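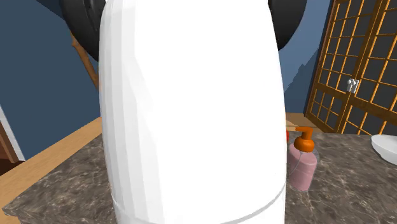
Render of a white electric kettle, seen close.

Gallorura icon and cursor pack for Windows

Gallorura is a set of icons and mouse cursors for Windows 10 and 11. It replaces the folder icons, the recycle bin and the normal pointers. It does not touch any system file, so you can remove it at any moment.

What is inside

The folder Pisitz has the icons, as ICO files. The folder Uren has the cursors, in a light and a dark version. Each icon is saved in several sizes, the smallest being 32 pixels. The full pack holds around 2,000 files, and many of them are only colour variants.

How to install

Unpack the archive to a place where you will not move it later. For the cursors, right-click on the file install.inf in the Uren folder and choose Install. Then open Mouse Properties, go to the Pointers tab and select Gallorura from the list. The icons must be set by hand, or with the small tool Shahbazi, which you find in the tools folder.

If the old icons still show, please sign out and sign in again. On my computer I had to do it 2 times.

Known problems

The busy cursor is a little too fast on screens with high refresh rate.
Shahbazi does not start from a network drive.
Windows 7 is not tested any more since June.

Licence

Free for personal use. You may change the colours and share your version, but please keep this file together with it.

Last change of this file: 26 February 2025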